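Progress report to the Mousavi Fund
Reading Room at Baro House, spring period

Dear friends at the Fund,

It has been a full and rather dusty few months over here, and I am glad to finally sit down and tell you where your money has gone. When I last wrote, the reading room was still half a storeroom, with boxes stacked up to the windowsill and a path down the middle just wide enough for one person carrying a lamp. You can walk all the way around it now, and we have had people in most afternoons since March.

The big job was the books. Between the old Zilier Street collection and what was donated after our appeal in the neighborhood paper, we ended up with 1,474 volumes to go through, and every one of them has been opened, wiped down and given a spine label. We set aside 80 that were too far gone with damp to keep, and another batch of duplicates went to the Skustero school, who were very happy to have them (they sent back a card with a drawing of a bookworm on it, now taped to the side of the desk). Everything else is on the shelves or waiting in the sorting pile.

Shelving took longer than I had promised you, and I owe you a word about that. The 17 shelf units we budgeted for came on time, but the floor along the back wall slopes a good deal more than we thought, and the first row leaned forward in a way that made us all nervous. We took everything off again, put in wedges and fixed the units to the wall. It cost us almost two weeks and a little of the contingency money, which I have marked in the budget sheet so you can see it.

The tables have been a real pleasure. We had meant to buy plain ones, but we were offered black tops with white marble-style veining at a price well below our estimate, and they have given the room a bit of an evening-out feeling that our regulars seem to enjoy. Crumbs do show up on them, I will admit, and we wipe them down at closing.
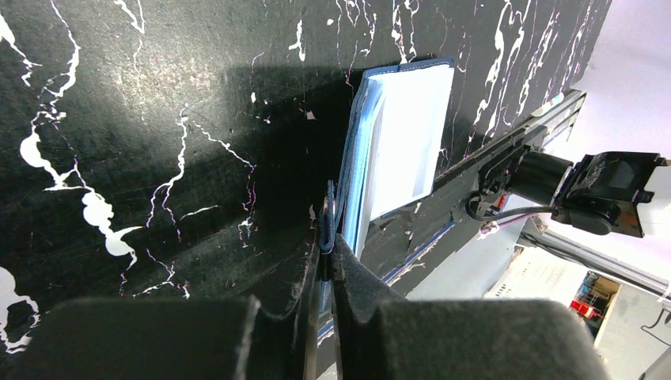
As for the sorting, we handle each book the same way now, and it has made the work go much faster. It gets a quick look at the cover and the edges of the pages, then a decision about the shelf, then the label. Hardcovers are nearly finished. Paperbacks are slower going, mostly on account of old tape and loose pages, and I expect those to carry us into the summer.

Still to do before the final report: the children's corner (2 low shelves and a rug), better lamps near the door, and a proper sign for the street side. We are within budget on all three. The lending cards are at the printer, and I will put a few in the mail to you as soon as they arrive.

With many thanks and warm wishes from all of us,
The Reading Room team, Baro House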